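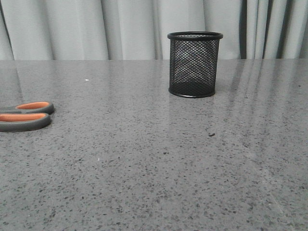
The arm had been running on the shared bench at Gallow for 30 nights when it stopped returning the scissors to the cup.

The task was simple. Pick up the scissors by the handle, turn them so the blades pointed down, lower them into the black mesh pen holder, release, retract. Then reverse the sequence and lay them back on the counter. I had written the routine in November as a wear test for the wrist joint. The wrist was a Pesteck unit bought secondhand, with play in the second axis that I had shimmed with strips cut from a drinks can. The controller was an Arken board. The rest was printed parts, bolts and a power supply that hummed.

Each cycle wrote one line to the log: cycle number, motor currents, the position of the cup as measured by the camera, pass or fail. By the end of the first week I had stopped reading anything except the last column.

Cycle 883 was a fail. So was every cycle after it. The log gave the same code each time, code 3, which in my own table meant "target occupied." The arm would not lower the scissors into the cup because the vision step reported something already in it.

I went in that evening to look. There was nothing in the cup. I turned it over and tapped the base. I wiped the rim, put it back against the tape measure and ran the vision step by hand. Code 3.

A mesh cup is a poor target for a camera. The front wall and the back wall overlap, and where they overlap the pattern shifts whenever the light changes. I had known this when I chose it. The cup was on the shelf, it was the right height, and I did not want to print another part. So my first assumption was the mesh. I raised the threshold on the occupancy check by 2 percent and ran it again.

Code 3.

I lowered the exposure. I swapped the camera cable for the spare. I closed the curtain behind the counter all the way, which cut out the window and the light from the parking lot. The folds threw stripes on the polished stone, and I spent an hour masking that region in software although it was nowhere near the cup. The result did not change.

The other members used the bench in the daytime, and there was a rule at Gallow that overnight jobs had to be cleared by eight. I unclamped the arm, carried it to my locker and took the log home.

Reading it properly took most of the night. The fail column was clean up to 883. The cup position was stable to within the error of the camera. The motor currents were more interesting. On the release step, with the scissors in the cup and the fingers opening, the wrist current should have dropped to the idle value. It did so for the first several hundred cycles. After that it dropped a little less each time. The change was small and very regular. Something was taking a share of the weight on the way down, and a slightly larger share every night.

I plotted it. The line was straight. If I carried it forward, it reached the full weight of the scissors at cycle 883.

There was an ordinary explanation available. The shims were wearing, the wrist was binding, and the current reading was reporting friction that had nothing to do with the cup. I wrote this down as the working hypothesis. It covered the currents. It did not cover the camera, which had no connection to the wrist and had reached the same conclusion on the same cycle.

The next evening I brought in a replacement wrist, a new Phan joint still in its foam. Fitting it took longer than planned. The bolt pattern was different and I had to drill the adapter plate by hand. I left the cup where it was on the counter and worked at the vise across the room, with my back to it.
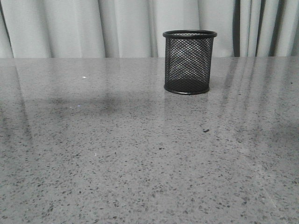 When the adapter was done I clamped the arm down, homed all the axes and checked the camera offset. I did not load the pick routine. I wrote a shorter one. The arm would come in above the cup with the fingers open, go down to the release height, close on nothing, and come up again. One cycle, one line in the log.

It went down smoothly. The new joint was much quieter than the old one. At the release height the fingers closed, and they stopped with a gap still between them, a little wider than the handle of a pair of scissors.

The grip current held steady at the value I used for a firm hold.

I let it sit there for a minute and watched the number. Then I sent the command to retract. The arm came up at half speed, and the wrist current rose by the weight of the load.

I moved it over the counter, lowered it and opened the fingers. The current went back to idle. I ran the vision step on the cup. Code 0, target clear.

I logged the cycle as a pass and went to find the tape to mark off that part of the bench.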